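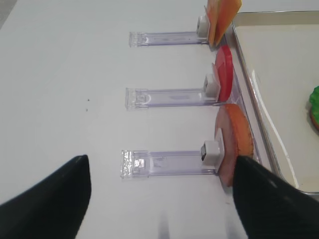
Orange square and red round in their holders, tray waiting on the right.

How I Set Up a Pretend Sandwich Station

February 11, 2018

My kids have played sandwich shop every single afternoon this winter, and for most of it the shop was a shoebox. All the pieces went in together, and whenever a customer (me) ordered lunch, the chef would tip the box upside down on the floor and start digging. I got very tired of finding things under the couch. So I made them a proper counter with a holder for each kind of filling, and it has worked so well that my friend Zawadi asked me to write it all down for her. If you've got a pile of play food and a bit of spare table, you can do this in an evening!

What I used

Clear plastic strips, long and rectangular, one for each filling you want to put out. Mine have a faint purple tint that I didn't notice in the store and now quite like.
Small white square blocks, one for the end of each strip.
A shallow metal tray for building on.
A tabletop. White is great, the colors really pop against it.
Play food that's flat. Slices are what you want here, round or square.
Removable putty.
Masking tape and a pencil.
A damp cloth.

You don't have to match any of this exactly. A ruler would probably do the job of a strip, and I tried a wooden alphabet block as an end piece before I found the white ones. It worked, it was just a bit chunky and the letter was distracting. (Every sandwich had a Q in it.)

Step 1: Sort the food first

Do this before you touch the table. Dump everything out and make piles by type. Then be a little bit ruthless, because you don't want everything out at once. My first version had every piece of food we own lined up on it and the kids looked at it for five minutes and went off to do something else. With fewer choices they started actually making orders.

Pick fillings that look different from each other. An orange square and a red round are perfect together, even a toddler can tell you which one you asked for. I had two kinds of pale bread-colored things out for a while and it led to arguments.

Step 2: Clean the table and let it dry

Putty hates crumbs. I skipped this the first time and one of the strips was off and being used as a sword before dinner.

Step 3: Mark your lines

Sit your child at the table, or sit there yourself and scrunch down, and see how far they can comfortably reach. Put a bit of masking tape at the farthest point. All your holders need to fit between that tape and the front edge.

Then lay the strips down so they run left to right, one behind the other, with the same gap between each. I use my hand as the spacer – four fingers, flat on the table – and it comes out neat enough. You want room for a small fist to get in between without knocking over the row behind. Draw a light pencil tick at each end so you can put them back in the same place.

Keep all the right-hand ends in a line. That's the side the food stands on, and it also means the tray can sit close by.

Step 4: Add the blocks

Stand a white block at the right-hand end of each strip. It's the thing the slice leans on, so it has to stay put. I use a pea-sized ball of putty underneath and press down hard for a count of ten. Check it by giving it a flick with your finger. If it wobbles, peel it off, wipe it and try again with a little more.

Don't use glue! I know it's tempting. Kibet Ndung'u, who lives across the hall from us and has built half the toys in this building, told me to leave everything movable for the first couple of weeks and he was completely right. I've shifted the whole lot twice.

Step 5: Stand the slices up

Take one slice and rest it against its block, on its edge, with the flat face tipped a bit to the right. You can lay them flat if you prefer, but little fingers have a terrible time picking a thin round thing up off a smooth table. Standing up, there's an edge to grab.

Round slices want to roll. If yours keeps wandering off, press a tiny bit of putty to the tabletop right where the bottom of the slice sits, just enough to make a bump. Squares behave much better, though a big one can stick out over the corner of the tray. I don't mind that, but if it bugs you, slide the tray over a little.

Step 6: Put the tray in place

The tray goes on the right, beside the ends of the holders. Ours is metal and shallow with a beige inside, and the low sides are what make it good, because nobody has to lift a hand up and over anything. Anything green can live in the tray as a starter, or the kids can put it in last, we've had some strong opinions on that.

If your tray slides when it gets bumped, put a damp paper towel under it. Left-handed chef? Flip the whole layout.

Step 7: Play it

Start with one-filling orders. "One cheese, please!" Then two, in order. Then let them take your order while you're being difficult about it, which in our house is the favorite part by a mile. My oldest now makes me repeat the order back and charges me 34 dollars for a tomato sandwich. I was once quoted 300 with a pickle.

Putting everything back on its block is part of the game too. We call it closing the shop, and it gets done about as cheerfully as you'd expect.

A few things I'd do differently

Clear plastic scratches. Wipe it with a soft cloth and keep it away from the scrubby side of the sponge.

Check the size of your pieces if you've got a baby around. The putty and any small bits go up on a shelf when my sister's little one visits.

And leave the pencil ticks on the table. I rubbed mine out because they looked messy and then had to measure everything over again with my four fingers the next time we needed the table for dinner.

Zawadi, if you're reading this, your spare strips are in a bag by my front door. Come and get them before someone turns them into a train track.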